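4.2 What collects at the bottom of a bin

Most writing on household and workplace storage deals with shelves, drawers and cupboards, where things are put in some kind of order. We were far more interested in the open bin. It has no compartments and no lid to speak of, and anything that fits may go in. Over the Plerkley survey we logged 2153 objects from 63 bins, and reading through the lists was a real pleasure (the first author's copy is covered in pencil marks). A bin list is a lovely thing to read slowly, full of odd neighbours: a tape measure under a scarf, a bath toy next to a bicycle lamp.

Of the 2153 objects, 2102 could be given a plain everyday name by both coders without discussion. The rest were mostly parts of something else, such as a buckle or the back of a remote control, and we kept them in the set under "part, parent unknown". The Volham lists, which were made in March by a different pair of coders, used a finer scheme with separate entries for straps and cords. We merged these back into their parent objects before comparing the two sites, and Table 3 gives the merged figures.

One group deserves a closer look. We call them trailing objects, meaning anything with a soft or loose piece that reaches well beyond its main body: bags, headphones, aprons, dog leads. There were 358 of them in the Plerkley set. They take up very little volume and yet they shape the whole layout of a bin floor! A hard box claims the patch it sits on and no more. A trailing object claims its own patch plus wherever its loose ends happen to fall, and those ends are what bring it up against its neighbours. The Sinier coding sheet had no column for this, so we added one, headed "reach".

Reach turned out to be harder to code than we had hoped, and much more fun. Our first rule was to measure the longest straight line across the object, loose ends included, but this treats a coiled lead and a solid block of the same width as equals. The second rule, which we kept, asks what lies within a hand's width of each loose end. A bin needs only a couple of things in it for the rule to be worth using. In Figure 4 the main body of the black object lies near the middle of the bin floor, and the small blue toy by the rear wall would count as a separate item under any scheme based on bodies alone. Follow the strap-like piece upwards, though, and its end comes nearly to the underside of the toy, so the two are coded as neighbours.
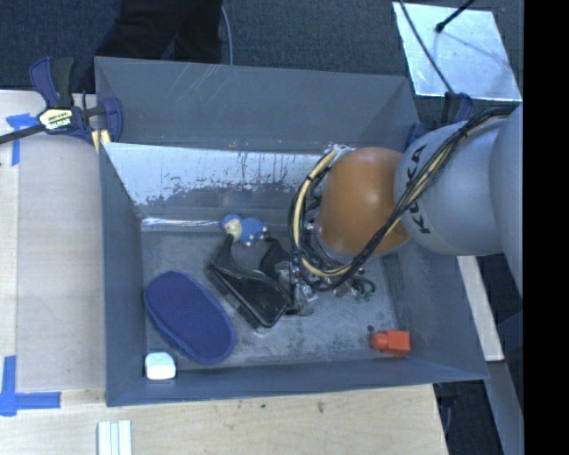
Figure 4. Black object with a strap-like extension, and small blue toy, on the floor of a grey bin.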